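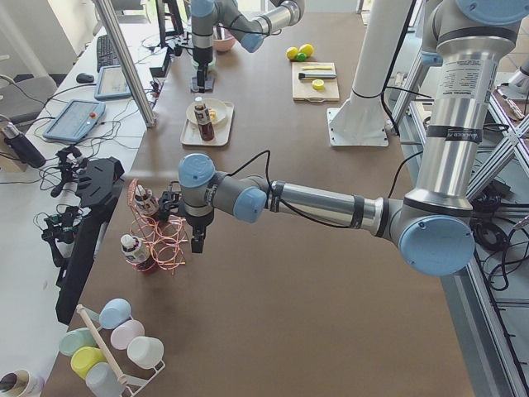
Trurnitz Cider and Perry Days Return in December With a New Tasting Hall

TRURNITZ, 28 Aug 2019 — The organizers of the Trurnitz Cider and Perry Days are pleased to announce the program for this year's edition, which will take place over one weekend in December in the old grain market. Tickets are on sale from today.

The event will bring together 79 producers of cider, perry and apple spirits. For the first time, visitors will also find a separate hall for ice cider and other sweet styles, called the Elard Hall. Last year these producers had to share a corner with the cheese sellers, and many guests told us that they did not find them until it was almost time to go home.

"We heard this complaint very often and we took it seriously," said Hazel Sorensen, director of the Cider and Perry Days. "Sweet cider needs a calm place and a small glass. Now it has both, and the cheese is still only one door away."

Last December the event received 2168 visitors, and the Saturday afternoon session was sold out two weeks before the opening. For this reason the Saturday is now divided in 2 sessions, with a pause between them so that the producers can eat and clean their tables.

What the ticket includes

Each ticket gives entry to one session, a tasting glass and a printed guide with the floor plan. Samples are paid with tokens, which can be bought at the entrance or at the token desk beside the stairs. Most samples cost one or two tokens. A few older perries and barrel-aged spirits will cost more, and the price is always written on the table. Tokens which are not used can be given back at the desk until the end of the same session, but not on the following day.

The tasting glass is the property of the visitor. Please keep it with you, as a second glass must be paid.

Talks and guided tastings

The talks will be held upstairs in the Gallardo Room, which has 55 seats. They are free of charge for ticket holders, but a place must be reserved on the website. Woo-jin Yang will open the program with a talk about dry cider and spicy food, with small plates prepared by the kitchen of the restaurant Lultow. Anastasia Sotiropoulos will lead a tasting of perries made from single pear varieties, and she will explain how the same pear can give a very different drink from one orchard to the next.

Eoin Heffernan, who has presented his ciders at every edition until now, will this time speak about something else — the work of grafting old apple trees, and which of them are worth the trouble. "People ask me always about the barrels," he said. "I would like to speak one time about the trees."

Food in the market

The courtyard will be covered and heated. Local kitchens will offer pork rolls, onion tart, potato soup and baked apples, and there will be warm apple juice without alcohol for drivers and for everybody who prefers it. Food is paid in cash or by card, not with tokens.

The cheese sellers remain in the north room. Hafiz Raju, who is responsible for the food program, has asked each of them to suggest one cheese together with one cider from the main hall. These pairs are printed on the last page of the guide.
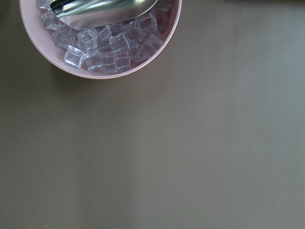
Will the ciders be served cold?

Most of them will be served at cellar temperature, as the producers prefer it. Ice ciders and the lighter sparkling ciders will be chilled, and you can ask at each table if you would like your sample colder.

Practical information

The sessions are open only to visitors of legal drinking age, and an identity document will be checked at the door. Please do not bring large bags, as the cloakroom is small. The main hall, the Elard Hall and the courtyard are accessible by wheelchair, and the Gallardo Room can be reached with the elevator behind the token desk.

Parking near the grain market is very limited during the weekend. We recommend the train. The station is a short walk away, and the path will be marked with signs.

Tickets can be bought on the website of the Cider and Perry Days or at the tourist office of Trurnitz during opening hours. Tickets can be changed to another session until one week before the event, if there are still places.

Press contact

Journalists who wish to attend, or to speak with a producer before the event, are asked to write to the press office of the Trurnitz Cider and Perry Days, to the attention of Hazel Sorensen. Press passes are valid for all sessions and must be collected in person at the side entrance.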